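4.2 Before you power the arm (bench units)

Read all of it first. Takes 2 minutes.

1. Paper down. Cover the work area, overlap the sheets, tape the outer edges. Wrinkles catch fingertips, smooth them flat.
2. Power strip at the back of the table, out of reach of the arm. Cables down the grommet.
3. Check servo wires by hand, full bend at the wrist. Any pinch, stop. Re-route.
4. Bin goes inside reach, open side up. Nothing else inside the 400 mm circle exept the part.
5. One part at a time. Small parts only, nothing over 28 grams.
6. Hands out. Say "clear" out loud. Then power.

CAUTION: never reach under the gripper with power on, even if its not moving. Holding torque can drop without warning.

NOTE: Morley base clips work loose. Check before every shift, log it on sheet 86.

Finitz Bench Guide, rev. 28 Jun 2018 | Contact: Vikbridge support desk | Back to top
Shares 2 | Comments 1

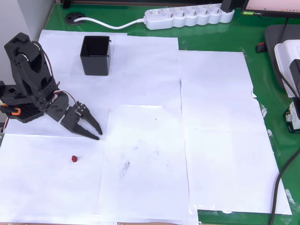
Ásgeirsdóttir: Step 6 should come with a second person at the switch. We made that the rule in January and I would not go back to one operator doing both.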